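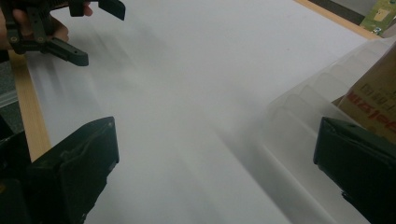
White sheet on the table, pale wood showing along the sides.

I've been promising to put up a page about the snack table for ages, and so many of you asked after the June get-together that I finally sat down and did it! It's a small gallery (I'm hopeless at stopping to take pictures once there's food out), so I've padded it with plenty of chatter about how we set things up, what we eat, and what I'd do differently next time. Grab something crunchy and read along.

First, the table. It's a light wooden one that I bought secondhand from a lady on Prurnen Street who was moving into a smaller place, and I love it to bits. It has a wide pale border all the way along, and I like the sheet set at a bit of a slant so some of that wood peeks out. My sister thinks this looks sloppy. She lines everything up with the corners at her house and she's welcome to!

I used to do the whole tablecloth thing, by the way. Ironing, clips, the lot. Then one year somebody tipped a bowl of salsa across my good blue cloth and I spent the evening at the sink dabbing at it instead of talking to my friends, and I went off tablecloths completely. Now it's plain white and simple. Crumbs show up right away, you gather up the corners, shake it over the trash, and you're finished. I'd say the table takes me 10 minutes now, and that includes looking for the scissors.

A few people wanted to know about sizes. You want the sheet bigger than you think. Mine covers nearly everything, and whatever is left bare at the sides is where folks end up putting their drinks. If you're covering two tables pushed together, do two sheets and let them overlap in the middle, with the overlap well away from the dips. I learned that one the messy way.

Then the snacks! We do a tasting every summer. The idea came from Unnur Zoëga, who came back from a long trip with half a suitcase of chips and crackers for us to try, and it was such a fun night that we never went back to regular potlucks. Everybody brings one bag of something the rest of us may not have had. That's the only rule. No cooking, no casserole dishes to return, no foil-covered plates sitting in my fridge until the fall.

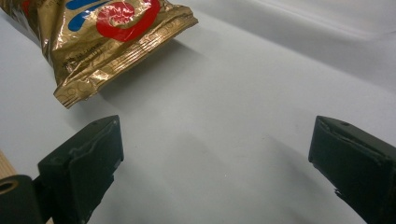

The bags go down on the white just as they are, and we open them one at a time so they don't all go stale while we're yakking. I do put out bowls for the dips, and a stack of paper napkins, and one big jug of water for when we hit something hot. Unnur likes to tip everything into bowls and make us guess what we're eating, which we've done a couple of times, but I enjoy seeing the packaging. Half the fun for me is the shiny wrappers! I've kept a few over the years, rinsed out and flattened in a drawer, and I keep saying I'll make something with them.

Scoring is very loose. You get a pencil and a strip of paper, and you give each snack a number up to 18. Why 18? The very first time, that's how many lines there were on the notepad, and now it's tradition and I get scolded if I try to change it. The top total we've ever had was 161, for a bag of pepper crackers that I've never managed to find again. If you were there and you remember the name, please, please write to me.

Things I want to remember for next year, mostly for my own sake:

Put the trash can at the end of the table and leave it there. People kept moving it and then hunting for it.

Salty things before sweet things. We went back and forth this time, and after the caramel corn I couldn't taste a thing.

More napkins. However many you've bought, go buy another pack.

Bag clips, the strong kind. I had a couple of old clothespins and they don't hold foil very well, it's too slippery. Rolling the top down and using a fat rubber band does the job if you're stuck.

Send leftovers home with people. I was eating other folks' chips for lunch until the middle of the following week (not a real complaint, but still).

I'd love to add more pictures here, so if you took any on your own phone, send them over and I'll put them up with your name. The same goes for the family over on Krawczyk Lane who left a green sweater on my coat hook. It's washed and folded by the front door, come by any evening after supper.

Page last updated 08/07/2022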